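Rules for a Robot Kitchen, and Which Ones I Believe

April 3, 2023

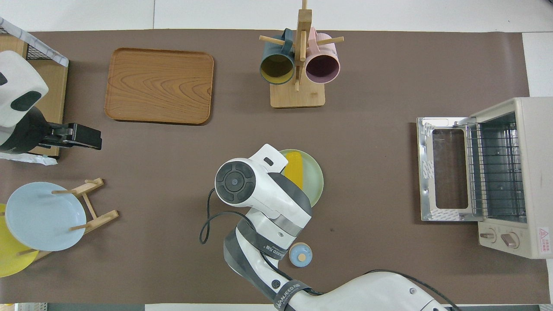 Where the rulebook came from

I spent most of March reading the Bancombe bench guide, all 594 numbered clauses of it, because Samina Gilani asked me to say which ones we should adopt for the two-arm tabletop. Plates, mugs, a corn cob, a toaster oven. You would think a kitchen needs fewer rules than a factory cell. The guide disagrees, at length.

My starting position, for anyone new to this blog, is that a rule on a bench should be there because something went wrong or plausibly could. A lot of what gets called good practice in robotics is somebody's preference that got laminated.

The cable rule

Clause 31 says no external cable may hang free between the wrist and the base. Look at the middle arm, with its black cable looping out to the left of the wrist. That's a violation as written. Yasir Ghauri would tie it down tomorrow. I wouldn't, at least not tight. A wrist needs slack to turn, and I have replaced enough connectors to distrust any rule that treats slack as sloppiness. What I'd want is a maximum loop size for each arm and a check that the loop clears whatever is standing on the mat at full rotation. The guide has neither. It has a drawing of a very tidy arm that never seems to move.

The door rule

This one I came in ready to mock and ended up half liking. Any appliance door that opens into the shared space has to be recorded as an obstacle in both positions. Our toaster oven door folds down toward the left, which is toward the arms, and it has a glass panel in it. If the planner thinks that door is shut when it's open, you get glass on the mat. Fine. Keep the rule.

But the guide then asks for a signed door check before every run. We logged 1177 runs last year. Does anyone believe 1177 honest signatures? Mudassar Bhutto, who used to audit this stuff at Trostum, told me the forms he saw there were filled in by the week, all in the same pen. A sensor on the hinge would do more than a signature ever has.

The object rules

There's a whole chapter on props, and it's the weakest part. It wants everything on the bench to be "representative of household use," then defines that with a list of approved items from a supplier called Flondell. A mug tree with two mugs on it is a decent test because the handles sit over pegs and you have to lift before you pull. A plate in a dish rack is a decent test because there are dowels in the way. Neither gets any better with an approved part number. I'd throw out the list and ask people to write down what they used, with sizes and weights.

The chapter says nothing at all about two arms going for the same plate. Ehsan Kiani raised that with the authors and was told it was "covered by general principles." I went looking for the general principles. There are 7, and the closest one says arms should be operated with due care.

The labels

Clause 212 says warning labels must stay visible to the operator at all times. Visible from where? The oven's label is near the lower right corner of the housing, and whether you can see it depends on where you stand. Safta Nedelcu's suggestion is to copy the warnings onto a card by the stop button. Cheap, and I'd sign up for that.

What I told Samina

Adopt the door rule without the signature, rewrite the cable rule, skip the props chapter, and write our own page on shared reach before we add any more tasks. She wants the page by the end of the month. I've got a first draft and it's already longer than I'd like, mostly over who yields when both grippers are headed for the dish rack. If you run two arms over one table and have a yield rule that survived contact with real work, please leave it in the comments.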